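New hoses and sprayers at Hundholm this fall

July 24, 2023

I got to spend a morning at the Hundholm garden supply warehouse last week, and I came home with wet shoes and a lot of notes! The big news for those of us who drag hoses around all summer is that Kalinowski is bringing out a new line of soaker hoses in October, and Hundholm will be the first to stock them.

Ditte Bisgaard, the buyer there, let me hook one up out back. It comes in 40 and 70 foot lengths, and you can join them to run up to 100 feet off one spigot (my bean rows need every bit of that). I liked the fittings best. They're chunky enough to turn with gloves on, and I didn't have to go hunting for pliers once.

Brenlow has a new pump sprayer coming too, with a wider mouth for filling. I've spilled so much fish emulsion on my porch over the years that I put my name down for one on the spot. Sobia Ansari at the front desk is keeping the list, and she says you can call or just stop in. Ask for item 3646, or she'll think you mean the old one with the narrow neck.

Prices aren't set yet, but Ditte told me the hoses should land close to what the Pestau ones cost now. I'm hanging on to my Pestau for the front beds anyway, it still works fine.

Oh, and the clay pots by the door are marked down until they're gone. I bought more than I meant to.
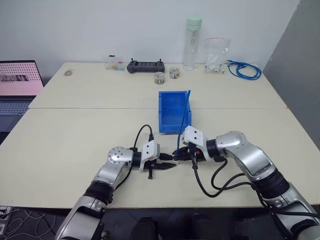
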